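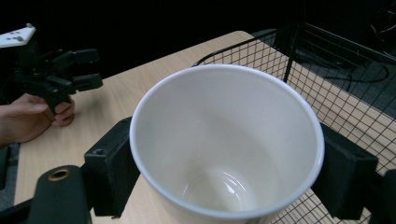

How does a robot learn to pick up a cup?

You learned it when you were very small. You watched other people, you tried, and you dropped some cups. A robot can also learn from people, but it needs many examples.

At the Pirnex workshop in Gultberg, people make these examples by hand. A person holds a gripper, a tool with two fingers that open and close. A small camera sits on the gripper and looks at the fingers. The person takes a cup, lifts it and puts it in another place. The camera records all of it. Then the person does it again, and again — 337 times for one kind of cup!

Why so many times? Because the cup is never in exactly the same place. The computer must see it near, far, left and right. After this it starts to find what is the same in all the examples: go to the cup, open the fingers, close them gently.

There is a second way, and it is called remote control. The person sits at a desk and moves a handle, and the robot arm copies the movement. This is slower, but the robot uses its own arm from the first minute.

Try it at home

Take kitchen tongs and a plastic cup. Close one eye and move the cup from one side of the table to the other. Was it easy? Now ask a friend to put the cup in a new place, and try again.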